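ISWOOD SPA AT SKARKBRIDGE TO REOPEN IN JULY

Skarkbridge: The Iswood hotel will reopen its thermal spa in July with 14 treatment rooms and a 300-square-meter pool hall. 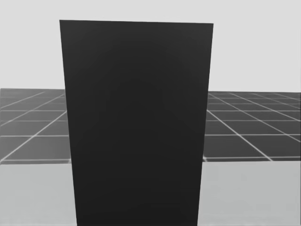 Dark panel, computer rendering.

Stays of 2 nights include one treatment per guest. Treatments must be reserved 48 hours before arrival.
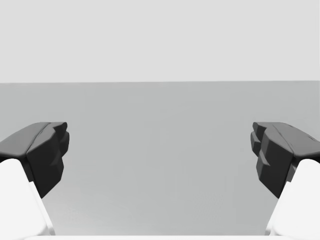
Operation and access

Ndlovu will operate the spa under contract to the hotel. Day guests are admitted from 10 a.m., subject to capacity. Isevberg supplies the bath salts and oils. 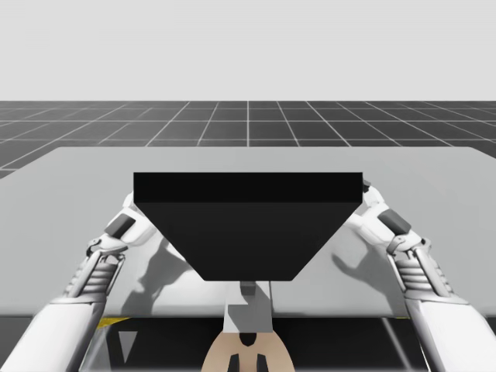
Issue 48

Rates are available from the Iswood reservations desk.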